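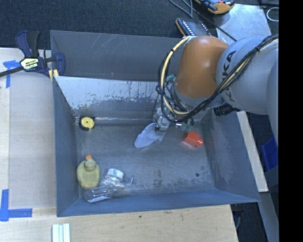 Growing basil in old metal tubs is something I've been doing for a good many summers now, Omid, so I was delighted to see your question come through the list (and sorry to have sat on it, we had my sister's family staying). The short answer is yes, go ahead and use them. People worry far too much about how a container looks on the inside. Scratches and dark stains all over a bare metal floor, like the ones in the big gray bin, wouldn't put me off for one minute, and neither would a little rusty fleck low on the wall. What I care about is where the water goes, and how hot the sides get in July.

On March 31, 2018, Omid Ghasemi wrote:
> Hello all, new member here. My uncle has left me 3 old
> metal tubs, pretty beat up inside, and I would love to
> grow herbs in them on our back steps, mainly basil. My
> wife thinks they are only good for the scrap man. Do I
> need to paint the insides? And how many plants can I
> squeeze into one? The steps get sun from lunchtime on.
> Thanks, Omid

Well, tell your wife to hold off on the scrap man! I'll go through it the way I do mine, and others can jump in.

1. Find out what was in them. If your uncle kept oil or weedkiller or anything of that kind in a tub, use it for flowers and leave the herbs out of it. If he doesn't remember, same thing. Otherwise give it a good scrub with dish soap and a stiff brush and rinse it until you're bored.

2. Leave the paint in the can. I painted the inside of one years ago, very proudly, and by the end of the season I was picking flakes out of the soil. Kamran Babaei lines his with old burlap, which looks lovely and lasts him one summer. 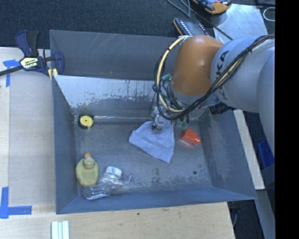
3. Drainage. Mine have 7 holes each, drilled from the inside out with a block of scrap wood underneath. Wear gloves, the edges are nasty. Set the tub up on two bricks so the water has somewhere to run, and file down anything sharp before the grandchildren find it.

4. Soil. Ordinary bagged potting mix with a couple of scoops of compost. Please don't dig it out of the yard, it packs down like cement in a tub.

5. Heat. Afternoon sun on metal can cook the roots on that side, so I stand a plank against the sunny wall and plant a hand's width in from the edge. Water in the morning, and push a finger in first to see if it needs it.

As for how many, I put four plants in a tub two feet across and pinch them hard. Radu Filip will tell you six. Radu also has mildew every August, and I say that with love.

One more thing while I'm here: Latifa, did you ever find that big-leaf seed you gave me at the December swap? I've used up the last of mine and the cat (Pesto, I'm afraid, we're not an original family) sat on the seedlings. I'd gladly trade you some of the purple for it, or a jar of the plum jam.

Warmly,
Rok Stojanovska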